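Call for participants: tasting panel for pickles, relishes and cooking sauces

5 min read

Goltonetti is looking for people to join its tasting panel in Jondmont. The panel tastes pickles, relishes, chutneys and cooking sauces while the recipes are still being worked on, and tells us what each one tastes like. You don't need any training or a background in food. You do need a working sense of taste and smell, a bit of patience, and a free morning or afternoon from time to time.

Applications close Feb 22, 2021. The panel starts after that and runs until the end of October.

What the panel is for

We make the Kuster range of preserves, along with a number of sauces sold under shop names. Over the past year we have been cutting the salt and sugar in most of them. Some of the changes have gone well. The bread and butter pickle is now made with less sugar and our regular customers have kept buying it. Others have been harder. The tomato relish lost some of its body when the sugar came down, and the mustard pickle has a bitter finish that some of us in the kitchen notice and some of us don't.

People who make a sauce every day stop tasting it properly. We also know what we changed, and that colours what we think we taste. The panel gives us opinions from people who don't know which jar is the old recipe and which is the new one.

The panel has been going for seven years. Members come and go, and this year we have more places than usual.

What you would be doing

There are two kinds of work. You can sign up for one or both.

Sit-down sessions. You come to us, taste a set of samples one at a time, and fill in a form for each. The form asks about sourness, saltiness, sweetness, heat, texture, smell and aftertaste. You mark each on a line from weak to strong. There is room at the bottom for comments and we do read them. "Tastes like the inside of a tin" is a useful comment. "Nice" is less useful, but if that's all you have to say, write it down.

Take-home jars. You collect plain labelled jars and use them as you normally would, on a sandwich, with cheese, in a stew. You keep a short diary over the following days: what you ate it with, who else tried it, whether you went back for more, what was left in the jar at the end. Cooking sauces are nearly all tested this way. A spoonful of curry sauce on its own says very little about the dinner it ends up in.

There's no talking about the samples during a sit-down session. People are easily swayed by the person next to them. You can talk as much as you like once the forms are handed in.

Who can take part

We want a mix of ages and of eating habits. We are short of people under thirty, people who cook for children, and people who don't much like pickles. If you only eat pickles when they turn up in a burger, please apply.

You can take part if you:

- are 18 or older
- live close enough to Jondmont to get here without trouble
- can read and fill in a form in English (larger print is available, just ask)
- eat mustard, onion, garlic, celery, vinegar and chili without any problems

Please don't apply if you:

- have a food allergy or intolerance of any kind, including ones that don't seem related to our products
- are pregnant, or on a diet set by a doctor
- work for a company that makes or sells preserves or sauces, or live with someone who does
- have lost some of your sense of taste or smell and haven't had it come back

Smokers are welcome. We ask you not to smoke in the hour before a session. The same goes for coffee, gum and mints. Please leave off perfume and aftershave on the day as well – in a small room it gets into everything.

Vegetarians and vegans are welcome too. A few of the cooking sauces have anchovy or butter in them, and we will leave those out of your set if you tell us on the form.

What we pay

Sit-down sessions pay $29 each, in cash or by transfer, whichever you prefer. Take-home work is paid at the same rate for each finished diary. A diary that comes back with blank days is still paid, as long as the jars were opened and used. Bus fares are covered if you keep the ticket. We can't cover parking, but the street behind the building is free.

If you have to cancel, let us know by the evening before and it won't count against you. If you miss a session without telling us, and then miss another, we will give your place to somebody on the waiting list.

Please note that this is casual participation and not employment. It doesn't lead to a job with us, although jobs do come up in the packing hall and you are welcome to apply for them like anyone else. Payments may need to be declared if you receive benefits, so check that before you sign up.

Where and when

The building is the low brick one past the garden centre, with the Goltonetti sign over the loading door. Don't use the loading door. The visitor entrance is on the side, up a ramp, and there's a bell. The ground floor is step-free and so is the washroom. Hang your coat in the hall and wash your hands before you come through.

Surfaces are kept plain on purpose. Coloured walls and tablecloths change how people judge a relish, and so does warm lighting, more than you might expect.

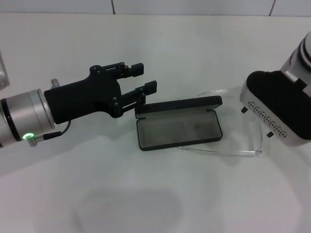 White tabletop and pale tiled wall.

Samples are given in small clear cups with a code on the side. The codes mean nothing to you and are changed each time, so don't try to work out which was which from your last visit. Between samples you will have water and plain crackers. Take as long as you need. You can spit samples out if you prefer, and plenty of members do by the time we get to the hot ones.

Sessions are held in the mid-morning and again in the late afternoon. We avoid the times straight after meals. A sit-down session takes less than an hour, forms included.

How to apply

Applications are made through Skanex, the booking page we use for all panel sessions. Choose "Jondmont tasting panel" and fill in the short form. It asks for:

- your name and a phone number or email address
- your age group
- what you usually eat and what you avoid
- which kind of work you'd like, sit-down, take-home or both
- the times of day you can manage

If you don't use the internet much, pick up a paper form at the visitor entrance and leave it in the box by the bell.

Last year we had over 88 applications, and we expect more this time. You will get a reply either way. If you are picked for the next step, you will be asked in for a short try-out. This is a matter of telling apart some weak solutions – salt, sour, sweet, bitter and plain water – and then describing a pickle in your own words. Most people pass. It isn't meant to catch anybody out, and the try-out is paid like any other session.

People who have applied before are welcome to try again. If you were on the panel in an earlier year and stepped down, you don't need to repeat the try-out, but please fill in a new form so that we have your current details and any changes to what you can eat.

Your information

We keep your contact details and food notes for as long as you are on the panel and delete them when you leave. Your tasting forms are stored under a number. Nothing you write is used in advertising. We ask members not to post about unreleased recipes or photograph the labels on take-home jars.

Any jars left over at the end of October go to members, first come, first served. The piccalilli goes quickly.

Contact: tasting panel desk, Goltonetti, Jondmont | © Goltonetti 2021 | Back to top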